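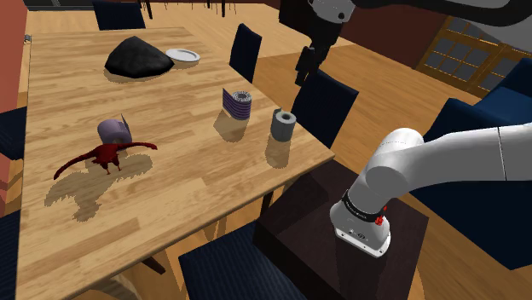 Rendering: dining table with red dragon figure, plate and striped roll

Hodik Supply Cooperative
Finance and Purchasing Meeting, June

Present: Nawal Benmoussa (chair), accounts payable lead, warehouse manager, two branch managers, office manager (minutes)
Apologies: sales director
Meeting opened at 9:30 a.m.

1. Minutes of the previous meeting
Approved with one correction. Item 4 should have said that the late fee was charged by the landlord, not by the bank.

2. Supplier payment terms
Nawal reported that 284 supplier invoices were paid last month. Of these, 17 went out after the due date. Most of the late ones were from Giannakopoulos, whose invoices still come by mail to the old address. Accounts payable has asked twice for them to be sent by email.
The branch managers asked whether the cooperative could move all suppliers to 30 days. Nawal said the larger suppliers would probably agree, but two of the small ones are on shorter terms and depend on quick payment. It was agreed to leave those two alone and write to the rest.
Action: Nawal to draft the letter. Accounts payable to call Giannakopoulos about the address.

3. Invoice software
The trial of Plivik ends this month. Accounts payable finds it easy to use for matching invoices to delivery slips, but it does not handle partial deliveries well. The warehouse manager said that partial deliveries are normal in the busy season and staff are now entering them by hand, then correcting the totals later.
Soltix has sent a quote for a similar product. The monthly price is higher, though it includes setup and training. The office manager pointed out that the quote does not say what happens to our records if we cancel.
There was some discussion of staying with the current spreadsheet until the end of the year. The branch managers were in favor of this. Accounts payable was not, as month-end close is already taking too long.
Agreed to ask Plivik for a one-month extension of the trial and to get a written answer from Soltix on records.
Action: Office manager to contact both.

4. Spending limits
Branch managers may now approve purchases up to $1,000 without a second signature. The downtown branch asked for a higher limit for freight only. Nawal did not support a separate limit for one type of cost – it makes the monthly review harder to follow. The request was put to a vote and did not pass.
Receipts must still be turned in with the monthly report, including for small purchases.

5. Petty cash
The count at the east branch did not match the log. The difference was traced to a parking refund that had been put in the box but not written down. The log has been corrected. No further action.

6. Other business
The bank is changing the form used to add a new signer. Anyone who signs checks will need to bring photo ID to the branch and fill out the new form.
The freight contract comes up for renewal soon and will be on the next agenda.

Meeting closed at 10:50 a.m.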